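Home | Laundry | Fabric Care | Repairs | Contact
Reading time: 2 minutes

How to wash and dry cotton tea towels in a shared laundry

Tea towels pick up grease, and grease holds odour. A normal mixed wash at a low temperature leaves much of it behind. The method below is the one used for the kitchen linen at Ditcombe, where the load goes through twice a week. It suits plain cotton only. Linen and printed cloths need a cooler programme.

Before loading

Shake each towel outdoors. Rub a little washing-up liquid into any greasy mark and leave it for 45 minutes. Do not soak towels overnight in a closed bucket – they will smell worse than before.

Fill the drum loosely, with a hand's width left at the top. Measure the powder for your water hardness; the supply at Stultdale is hard and takes the higher dose on the packet. Leave out fabric softener, as it coats the cotton and reduces absorbency.

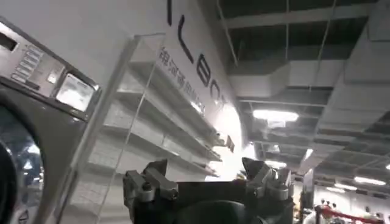 Can bleach be added to the same wash?
Oxygen bleach is suitable for white cotton and goes in with the powder. Chlorine bleach should be kept out of the load, and must never be mixed with vinegar or any other cleaner.

Washing

1. Select a cotton programme at 60 degrees.
2. Choose the extra rinse if there is one.
3. Spin at the highest speed the care label allows.
4. Take the load out promptly at the end.

Drying

Pull each towel square while damp. Clean the lint filter, then load the dryer no more than half full.
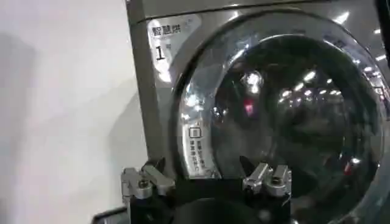 Medium heat is enough for cotton of ordinary weight. Check the load after roughly 45 minutes and remove the thin towels first. Hems dry last, so feel those and ignore the middle of the cloth. Waffle weave from Cernimton takes longer and shrinks slightly in the first 2 washes.

Fold the towels once they have cooled. Any that still smell of grease should be washed again before they go back in the drawer – dryer heat tends to set the stain.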